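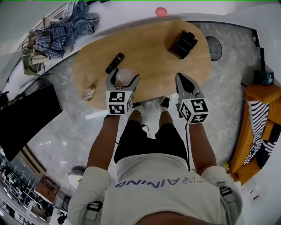 Imogen Tarrault
Campus Life Writer

April 22, 2018

By the time the outgoing president of the Tanuvness student singing society sits down with me, she has had one proper night's sleep since the Grunari Singathon and is on her second pot of tea. Her voice is still mostly a whisper, so she leans in close and laughs at herself a good deal.

"I keep trying to order toast and people hand me things I never asked for," she says.

The Singathon ran for 20 hours in the old dining hall, with a fresh choir or band taking the stage every hour and the society's own members filling any gaps. The money goes to Won, the neighbourhood music program that lends instruments to kids, and she lights up when she talks about it (she learned the clarinet on a borrowed one herself, and still feels a bit guilty about the state she returned it in).

I ask about the small hours, which I'll admit I slept through. "Oh, the small hours were my favourite!" she says. "Fotatero came on at four in the morning and did nothing but lullabies. Half the hall was lying on the floor in sleeping bags, humming the low parts. I thought, well, this is lovely, but someone has to wake them all up again."

That job fell to the brass band, who had been asked to start gently and didn't.

Planning began back in November, mostly around her kitchen table, and she says the hardest part was the food. "We'd ordered soup for 39 people and I'd guess we fed the whole residence. My mum drove over with bread and ended up staying to sing alto."

She graduates this spring and hands the whole thing on to next year's president, along with a binder, a box of throat lozenges and the key to the piano. Would she come back for it?

"Only if they let me have the four o'clock spot," she says, and pours us both another cup.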